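Desktop Hardware Maintenance
Unit 4 handout: Opening the tower and working through the interior
Instructor: Latifa Tahiri
Lab sections: Lahcen Helmy, Fouad El Fassi

4.1 Scope

This unit covers opening a desktop tower, identifying the main assemblies, and removing and refitting a 3.5-inch hard drive. Processor installation is treated in Unit 5. Read sections 4.2 to 4.4 before the lab session. The session runs 120 minutes and does not include time for reading.

4.2 Before the cover comes off

Shut the machine down from the operating system. Switch off the supply at the rear, pull the power cord, and then hold the front power button for several seconds to drain what remains in the supply's output side. Do not open the power supply itself at any point in this course. Its capacitors can hold a dangerous charge after the cord has been removed.

Disconnect the monitor, network and keyboard cables. Lay the case on its side with the removable panel facing up. Wear the wrist strap and clip it to bare metal on the chassis. Painted surfaces do not give a reliable contact.

Panel screws go in the tray marked A, drive screws in tray B. The two are often different threads (6-32 and M3), and an M3 screw turned into a 6-32 hole will seem to hold for a while.

4.3 Orientation

Locate the power supply first. It is the largest closed box in the chassis, usually in a rear corner, and every power cable leads back to it. The wire colors follow the ATX convention:

Yellow: +12 V
Red: +5 V
Orange: +3.3 V
Black: ground
Purple: +5 V standby

Some supplies have all-black cables. In that case go by connector shape and pin position, never by guesswork.

Next find the motherboard and trace its edges. The port cluster faces the rear of the case. Memory slots stand beside the processor socket, and the expansion slots run parallel to one another with their brackets at the rear wall.
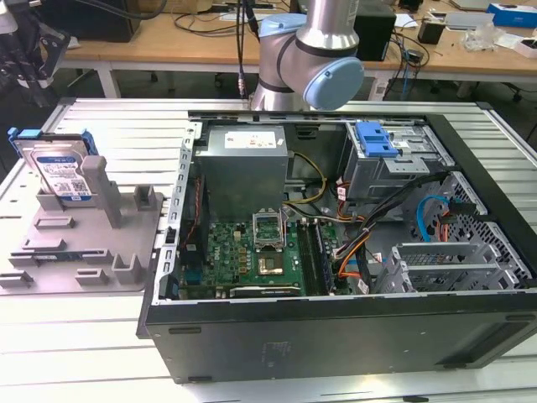

Data cables are thinner than power cables and may be any color. A SATA data connector has seven contacts in an L-shaped shell; the SATA power connector is wider, with 15 contacts. Both are keyed. If a connector resists, check its orientation before applying more force. The plastic key on the drive side breaks easily, and the drive is then difficult to use.

An open processor socket needs separate care. On land grid array boards the contacts are fine springs in the socket, and a dropped screw or a trailing cable can bend several of them at once. Keep hands and tools clear of it, and do not carry parts across it. With the retention bracket raised, nothing protects the contacts except the socket cover, if one is fitted.

4.4 Drive removal and refitting

1. Note which motherboard port the data cable uses. Write it on the job sheet.
2. Unplug the data cable, then the power cable. Pull on the connector body.
3. Release the drive. Tool-free cages use a plastic latch or clip; older cages use four screws.
4. Slide the drive out along its rails. Hold it by the sides — fingers stay off the circuit board.
5. Set it down gently on the antistatic mat or in a holder. Do not stack drives.
6. Copy the model and serial number from the label.

Refitting is the reverse. Push the drive in until the latch engages, reconnect power and data, and confirm that no cable lies against a fan. Route slack along the side of the chassis and leave the connectors free of side load.

A drive that is recognized intermittently after refitting most often has a data connector that is not fully seated. Reseat both ends before replacing anything.

4.5 Job sheet

Each pair hands in one sheet. Record the case model, supply rating in watts, number of memory modules, and the drive details from step 6. Abbreviations are acceptable if they appear in Appendix B. Sheets go to Bheki Naidoo by the end of the session.

4.6 Review

Explain why the power button is held after the cord is pulled. State the voltage on each colored wire without looking at the table. Describe the difference between the SATA data and power connectors, and sketch both.

Reading for Unit 5: course binder, socket types and thermal paste, first 9 pages.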